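Project Diary: Comparison of Hand-Held Grippers
Entry 14, September 2019

The morning was given over to the second pair of fingers supplied by Zinley. The first pair, which we had been using since July, began to show play at the joint after long use, and it was agreed that no further results should be taken from it until the fault was understood. The replacement fingers are of the same length but close with a slightly firmer action. Saron Fikre fitted them before nine o'clock and spent the better part of an hour checking that they met squarely along their full length. They did not at first. A thin shim behind the left finger corrected the matter.

For the record, three hand-held units are now under comparison. The Zinley unit is the heaviest, at 575 grams with its camera. The Rollby unit weighs 231 grams less and is the easier of the two to hold at arm's length, although its trigger is stiff and leaves a mark on the forefinger. The third, which we call Tada after the name on its delivery note, came without instructions and has so far been used only on the bench. It would be unfair to say anything of it yet.

The programme for the week is cloth. Our earlier entries dealt with cups, boxes and cutlery, where all three units gave acceptable results and there was little to choose between them. Cloth is a different matter. A finger pad that will hold a mug without difficulty may slide across a satin surface without taking hold of it at all, or may take two layers where one was wanted. The work was therefore moved out of the laboratory and into a furnished bedroom, with garments and folded textiles set out on the bed. The room is lit from the window only, and the blind question of exposure, which had been put off more than once, had to be faced.
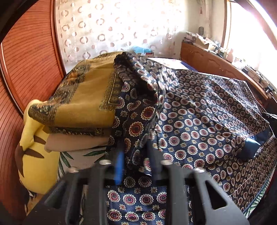 Should the camera be left on automatic exposure when there is a window in view? We have decided against it for cloth work, as the brightness of the fabric changes each time the tool is turned, and the records become hard to compare; a fixed setting, chosen with the tool pointed at the work, has served us better.

The remainder of the morning was spent on single lifts. The procedure is the one set out in Entry 11: approach from above, close on a raised fold, lift to the height of the mark, hold, and lower. With the Zinley unit and its new fingers, the shiny materials gave the most trouble, as was expected. A shallow approach was more reliable than a steep one. Saron Fikre is of the opinion that the pads should be changed for a softer grade before anything is said against the fingers themselves, and I have asked her to order a set.

Plainer folded cloth was easier to take but harder to take singly. On several attempts the lower layer came up with the upper, and the operator had to let go and begin again. Attempts of this kind are to be kept and marked as such. I repeat the instruction because two of last week's were deleted in error.

After lunch the Rollby unit was put through the same lifts. Its narrower tips found the edge of a fold more readily, but its grip was weaker and I should not care to trust it with anything heavy. The spring can be changed. The maker's representative, with whom I spoke by telephone, offered a stronger one at no charge — we shall see when it arrives.

A word on storage. The card in the Zinley camera filled without any warning at 900 clips, and the last of the afternoon's attempts were not saved. The operator's screen went on showing a live picture throughout. From tomorrow the card will be emptied at midday and again at four, and the operator will initial the sheet each time.

The controller from Cisternas was delivered late in the day. I have read the first part of its handbook and remain unsure whether it will accept the timing signal from our older cameras. The delay between trigger and recorded closing was 112 milliseconds on our present controller, which is more than I should like, and any improvement would be welcome. The box has been opened, the contents checked against the list, and one short cable found missing. A letter has been sent.

Tomorrow: repeat of the single lifts with the shim removed, for comparison; first trial of the Tada unit on cloth, if a strap can be found that fits it.

Reader comments (3)

pmw: Which grade of pad are you using at present? We had the same sliding on lining material and went softer, then had to go back because they wore out so quickly.

Bench4: Please do publish the shim thickness. Ours is out on the same side.

hollins_k: The Cisternas box took our old timing signal after a change in the settings menu, second page. Worth a try before you write to them again.

Last updated: end of entry 14

Contact the project office | Copyright, all rights reserved | Back to top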